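Posted 2020-08-27 by Foulkes

How much should I mess up the table between demos?

We're collecting teleop demonstrations on a two-arm cell for a "take the lid off the pan" task. The target is 1000 episodes and we have 200. My labmate wants every pan put back in the same spot each time, because it's faster and the success rate looks wonderful. I want clutter. We have been having this argument since December and would like a stranger to end it.

For reference, a fairly typical start layout from my side of the argument:
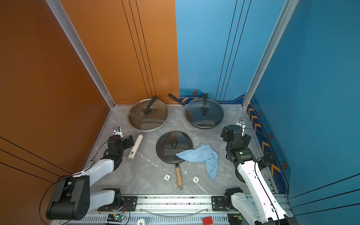
Three pans, three lids, one towel, assorted distractors.

The towel is the sticking point. He says that half over a lid like that, it's a different task. I say it's a kitchen. Also, do the chips and the brick do any good, or am I just decorating?

Stitness

Put me down for clutter, but write it down. We did 260 episodes with everything parked on tape marks and got a policy that was superb at lifting a lid off a piece of tape. Shift the pan by a hand's width and it grabbed air with total confidence.

What I'd do with your remaining episodes: draw up a list of start layouts before the session and shuffle it. Left to themselves, operators "randomize" by nudging the same pan a little to the left until lunch. Change which way the handles point as well. Yours already go in different directions, so keep that up. Swap lids between pans if they fit, or the model may well decide that a dark pan always comes with that particular knob.

On the towel, you're both right, which I realize is no help. Keep it, tag those episodes, and decide now whether moving the towel is part of the job. If one operator clears it first and another goes straight for the knob, you're teaching two habits under one label. Small junk is fine so long as it moves or vanishes between episodes. Leave it in one place for all 1000 and it's furniture.

Preria

just get more data

Eltham

Agree with Stitness, mostly. I'd also hold back one pan and never train on it. Your labmate's success rate will look less wonderful but you'll know what it means. And please keep the failed grasps in a separate folder. We deleted ours to save disk space and then spent a month making new ones on purpose.

Related threads
Gripper slips on round knobs
Glass lids and depth cameras: any hope?
Naming episodes so you can find them later
Two operators, two styles, one dataset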